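Housekeeping Operations I
Unit 3: Flat Linen, Sorting and Folding
Nalau campus, January intake

Reading before class: Fortin workbook, the chapter on table and tray linen. Bring the stock sheet from Unit 2.

Terms used in this unit

Flat linen means any piece with no shaping: napkins, tray cloths, hand towels, tea towels. Fitted pieces are covered in Unit 4.
Hem side is the side where the stitching shows. It goes down on the table.
Grain is the direction in which the threads run. A cloth pulled across the grain will not fold square.

Laying out

Clear the table and wipe it before the first piece goes down. Lay one cloth at a time. Find a corner, open the cloth away from you, and smooth it from the middle outward with the flat of the hand. Do not tug the corners. A cloth can look flat and still have shallow waves in it, and these turn into ridges after the second fold. Colored pieces are checked for faded or lighter patches at this stage, before folding hides them.
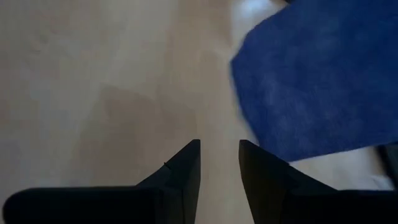

Fig. 1. Blue cloth on a light surface, mostly flat, with shallow undulations.

For the standard fold, bring the near edge to the far edge and match the corners. Press along the fold once. Turn the cloth a quarter and repeat. If the corners miss each other by more than a finger's width, open the cloth and start again. Stack with the folded edge facing out.

Stock exercise

The Prellent laundry sheet lists 1,852 napkins and 406 tray cloths. Total flat linen on the sheet is 3,433 pieces. Work out how many pieces are towels, if towels are the only other type listed. Then write one line on where you would store each type in the Nesska linen room, using the shelf plan from Unit 2.

Hand in the exercise with your fold sample. Samples are marked on square corners and edge alignment. Speed is not marked until Unit 5.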